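Gosance sim kit, worth paying for?

plindale_shop
2020-07-22
Looking at the Gosance gripper simulation kit for our training bench. List price is 1582 for one seat. We have three arms and I want people to practice picks before they touch the real ones. Has anyone here used it for more than a demo?

k_hedegaard
We bought a seat at Fladport last year. Install was easy. The wrist camera view is the part we use most, and the block pick task is the one everybody starts on. You get a plain yellow block on a plain brown surface and not much else.

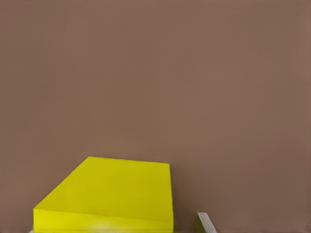
Contact settings are where you will spend your time. The defaults let blocks slide more than ours do on the bench. I changed the friction values and left the rest alone.

atanasov_user
I'd pass. For 2000 you can get the Atanasov package with textured parts and proper shadows. Flat colors teach a vision model very little.

k_hedegaard
He said he's training people. Flat colors are fine for that. Atanasov also wants a better graphics card than most shops have.

Borislav Radonjić
I have run both. Kirsten is right about the card. But the Gosance export tool is poor. I recorded 124 runs and had to rename every file by hand. Support answered after a week and told me to wait for the next version.

plindale_shop
Did the next version fix it?

Borislav Radonjić
Partly. File names are OK now. Time stamps still come out in the wrong order if you pause a run.

atanasov_user
Which is why I'd pass.

plindale_shop
We don't need the export much. I'll ask them for a trial seat and post the friction values if I get that far.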